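Right, I have finally got to the bottom of the Great Cup Drop Mystery and I'm far too excited to keep it to myself, so here is a thread about a fault that ate most of my May 🧵

Background for new followers: I work on a two-armed tabletop setup at Wastley. Its main job at the moment is washing-up chores, minus the washing-up. Pick up a cup, put it on a rack, come back to the start, do it again. It's brilliant fun and I would watch it all day (I do watch it all day).

For weeks it was lovely. We did a run of 91 placements and it dropped none of them. I sent that number to everyone I know, including my mum, who replied "well done to the robot".

Then it started dropping cups. It wasn't every time, which would have been easy! It would do a dozen perfect ones, then the right gripper would close, lift, and halfway over the fingers would ease open and down came the cup. Bounce bounce bounce, off the table, under the radiator.

First guess: the fingers were worn. I cleaned the pads. I swapped the pads. I swapped the whole gripper with the one from the other arm, which took me until 9 at night because one of the screws had rounded off. Same fault, same side. So it wasn't the gripper, and I now own a very good screw extractor.

Second guess was mine too and also wrong. I thought the force setting had been changed. Gervásio Andrade went through the settings history with me line by line and there was nothing. He was extremely patient about it. Thank you Gervásio!!

Third guess came from Jolanta Sikora, who asked whether it only happened on long reaches. I said no. Then I went and looked at the logs and the answer was yes. Every single drop was on a reach out towards the edge of the table. I had been staring at those logs for a week. 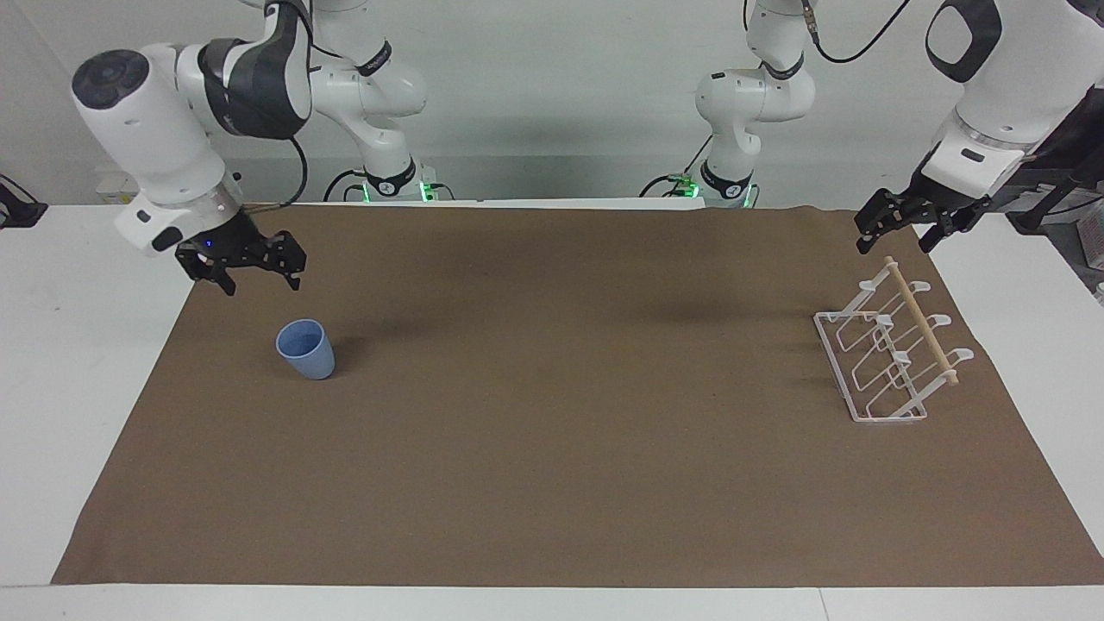 What was going wrong was the gripper's power line. When the arm stretches out low and far, the cable gets pulled tight, and inside the plug (where you can't see it) one pin had started to back out. A tug at the wrong moment, the gripper loses power for a blink, restarts, and the first thing it does on restart is open. On the right arm, with its base at the back of the table, there's a black loop hanging off the upper link, and that's the one I'd been walking past every morning. The blue cup out towards that side of the mat is just the sort of spot that used to set it off.

I want to shout about the "opens on restart" bit, as that's the real fault to my mind. Loose pins happen. Cables wear. But a gripper that lets go of whatever it's holding after a tiny power dip is a bad thing to have over a table, and a much worse thing to have over a foot.

With a plastic cup it's a laugh. Irena Walczak pointed out that we had a heavier job pencilled in for the same arm, with a metal pan, and that the person resetting the table puts their hands in there between goes. That went a bit quiet in my head. We stopped runs that afternoon.

So, the fixes. One: new plug with a proper locking collar. It clicks! I love it when things click.

Two: more slack, and a clip at the joint so a pull lands on the clip and never on the plug. I moved the arm slowly through its furthest reaches by hand and watched the cable the entire time. Took ages, very soothing.

Three, the big one: on restart the gripper now stays exactly as it is and waits for a person to say go. If it has lost power, both arms stop and the run is marked as failed. Asuka Tsuji wrote that part in one morning and it is so tidy.

Four: hands stay out until the arms are parked and stopped. This was already the rule. We had got sloppy about it, me included, and now it's a checklist you tick.

Then the test. I unplugged the gripper on purpose mid-lift, over and over, 81 times. The fingers held on in 81 of them. I did a small dance at number fifty and a bigger one at the end.

After that, 200 ordinary placements with all the long reaches left in. Two misses, both from the cup catching the rack on the way down, which is a completely different problem and I'm delighted to have a new one.

If you run anything with a gripper, please go and pull its power while it's holding something soft and see what it does. Do it today! Tell me what happened, I really want to know.

A few of you have asked which plug it was. I need to check the part number in the morning, and I'll add it in a reply under this one.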